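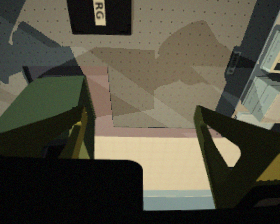

Should we buy the gripper before the arm?
Buy the arm first, or at least decide on it. The gripper has to bolt to something, and the arm's wrist flange, payload and controller will settle most of your gripper questions for you.

Muter two-finger bench gripper
Sold and supported by Dhillon, Burgate

$1,379, gripper body and one set of fingers
Spare or alternate finger set: $418
Ships in 11 working days
Price list revised Feb 4, 2024

Add to quote
Ask Oksana whether it fits your arm

Overview

Muter is an electric parallel gripper for bench-top work: picking small parts off a table, putting them into a tray, and doing it again long after a person would have gone for coffee. It suits labs, small assembly shops and teaching rooms. It won't suit a foundry, and we have talked two foundries out of it so far.

The body carries its own drive electronics, so the only things between it and the arm are the adapter plate and one cable. The fingers come off with a hex key. They wear out, they get driven into tabletops by new programmers, and they're priced separately on the assumption that both of these things will happen to you.

What's in the box

Gripper body
One set of fingers, your choice of 4 shapes
Cable, straight connector at both ends
Hex key (you will lose it; it's a standard size)
Printed quick-start sheet
One Listance seat license, valid for a year

What isn't in the box

The arm. We mention this every time and it still comes up at delivery.
The adapter plate. It depends on your arm, and we quote it with the order.
A power supply. Most arms can feed the gripper through the wrist. If yours can't, say so early.
Anything to hold your parts still while the gripper comes for them. Trays, fixtures and stops are the part of the budget that people leave blank, and they cost real money.

Finger shapes

Blunt: wide flat faces for boxes and blocks. The most forgiving set and the one we ship when a customer ticks "not sure."
Tapered: narrower at the tip, for reaching between parts that are standing close together.
Stepped: a ledge on the inner face for thin flat parts that like to slide.
Blank: uncut stock for shops that would sooner machine their own. Lilla Pintér in our workshop will look over your drawing before you cut it, and she will be polite about it.

If you're torn between two shapes, order both with the gripper. The second set rides in the same carton and saves you a shipping charge. We make less money this way, so please don't tell Stuart in accounts we put it on the page.

Try it in Listance first

Listance is our bench simulator. You load an arm, put Muter on the end of it and lay out a table, walls, shelves and whatever else your real bench has collected over the years. The wrist view looks out past the fingers, and that view is where most people learn something unwelcome about their layout. A finger that seems slim in a catalog takes up a good deal of room when it's parked in front of your camera.

We suggest building your bench in Listance before you send us a purchase order. Put in the pegboard. Put in the drawers. Customers like to model a clean table in an open room and then install the robot in a corner with a cabinet next to it. The arm finds the cabinet very quickly.

Check these while you're in there:

Can the gripper open all the way at every pick position, including the ones by the wall?
Does either finger hide the part during the last stretch of the approach?
Is the body clear of the table when you reach for something low?
What do the shadows do to your vision settings? Move the lights and look again.

A Listance layout can be sent to us with the order. Ferenc Antal checks it against the arm you've named and writes back with anything that worries him. His notes are short. If you get a long one, read it twice.

The simulator doesn't know how your parts feel. It will grip a greasy bearing with full confidence. Treat grip force and slip as things to test with real parts on a real bench, and leave time for it in the schedule.

Working out a budget

The gripper is usually the smallest line on the sheet, which is a strange thing for us to admit on a page about grippers. A sensible first budget has these lines:

Arm and controller
Gripper and adapter plate
Spare fingers, one set at minimum
Fixtures and trays
Guarding or a risk assessment, as your site requires
Camera and lighting, if you need them
Somebody's time

The last line is the one that gets crossed out in meetings. One customer sent us a plan with almost nothing in it for programming, on the theory that the arm was "easy to use." It was easy to use. It still took their engineer the whole of January to teach it their parts, and her regular work sat there waiting for her.

If you're buying in stages, put the Listance seat at the front. It can be bought alone, and the cost comes off the gripper when you order. A layout that fails on a screen is a cheap layout.

If the money has to be spent before the end of your fiscal year, we can invoice now and ship when your arm arrives. Lots of people ask this in a lowered voice. It's a normal request.

Compatibility

Muter fits any arm with a standard round flange, given the right plate. Send us the arm's make and model, or the flange drawing. Please don't send a measurement taken with a tape.

The body is black and can't be ordered in other colors. Fingers can be supplied in olive green for a small extra charge. It does nothing for performance, but it sells well.

Returns and repairs

Unused grippers can come back within a month. Fingers that have been cut or drilled stay with you, along with any that have met a tabletop at speed.

Repairs are done in Burgate. Yu-ting Yuen runs the repair bench and asks that you include a note saying what happened. "Stopped working" is the usual note. "Stopped working after it hit the vise" gets your gripper back sooner.

Contact

Fit and quotes: Oksana Yurchenko
Finger drawings: Lilla Pintér
Layout checks: Ferenc Antal
Invoices and purchase orders: Stuart Mellor
Repairs: Yu-ting Yuen

Related items
Muter adapter plates
Muter finger sets
Listance seat license, one year
Replacement cable, angled connector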